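Tea with the woman behind Vuder Floors

I got to the workshop just after nine in the morning, soaked through (it was November, what did I expect) and she had the kettle on before I'd got my coat off. I've been wanting to do this chat for ages! If you've read this blog for any length of time you'll know I have a bit of a thing for old parquet, and Vuder Floors has been rescuing the stuff since 2000.

She asked me not to use her name, as she gets enough phone calls already, so she's just "she" all the way through. Sorry if that gets confusing.

First thing I wanted to know was how anyone ends up doing this for a living. "My uncle had a lock-up full of blocks out of a school hall," she told me. "He wanted them gone. I said I'd take them to the tip, and I got as far as the end of the road and thought, no, these are lovely." She laid them in her own back bedroom, badly by her account, and then a neighbour wanted the same, and then the neighbour's sister.

The oldest floor she's worked on went down in 1880, in a house called Gerach up on the hill. I'd heard of it but never been in. "Oak, all of it, and the glue was like toffee. You'd lift one block and three would come with it. I was on my knees in that dining room for 58 days and I dreamt about it for a good while after." Did she enjoy it? "Some of it. The last week I enjoyed very much."

We had a long talk about bitumen, which I'll spare you, except to say that if you've got old blocks with black stuff on the back you should get it looked at before you start scraping. She was really firm on that. She also thinks most people sand far too hard. "They want it to look new. Well, buy new then! It's cheaper."

I asked about patterns because I always do. Everybody asks her for herringbone, she says, and she's a bit fed up with it. Her own favourite is basket weave, the little squares with the strips going one way and then the other. "It's what was in my nan's hall. It's forgiving as well, you can lose a wonky wall in it." I said I thought it looked a bit municipal and got a proper look over the top of her glasses.

She'd do it in any room, even a bathroom, and this is where we fell out slightly (only slightly, there were biscuits). I'd never dare put wood near a bath. She reckons it's fine if you seal it well, leave a gap round the edges and wipe up after yourself. "People have wood in kitchens and they boil pasta in there. It's the same water." The colour of the walls matters more than people think too, she says, and she's all for yellow with wood. White makes it go pink, in her view.
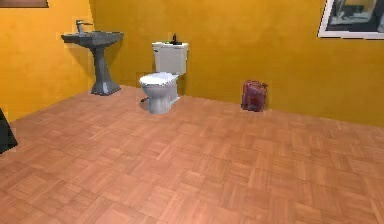
Basket-weave parquet with mustard walls and a dark grey pedestal sink.

I have to admit I've come round to the yellow. Still not sure about the bath.

She's on a smaller job now, a landing and two bedrooms for a couple who found her through the Ngata salvage yard. There were 231 blocks missing when she first went round, and she's been matching them from odds and ends in her shed. "You get your eye in. I can tell you which box a block came out of, nearly always." For finishing she uses Trollivum oil, two thin coats, and leaves the windows open overnight whatever the weather's doing. My own landing had one thick coat of something out of a tin with no label, so I kept quiet at that point.

Before I left I asked if she'd ever take on an apprentice. She had a think. "I'd like to. They'd need good knees and they'd have to like the radio." She's not advertising, but if that sounds like you, drop me a line and I'll pass it on. I came away with a carrier bag of spare oak blocks and I've already got them lined up along the skirting in the spare room, waiting for me to be brave.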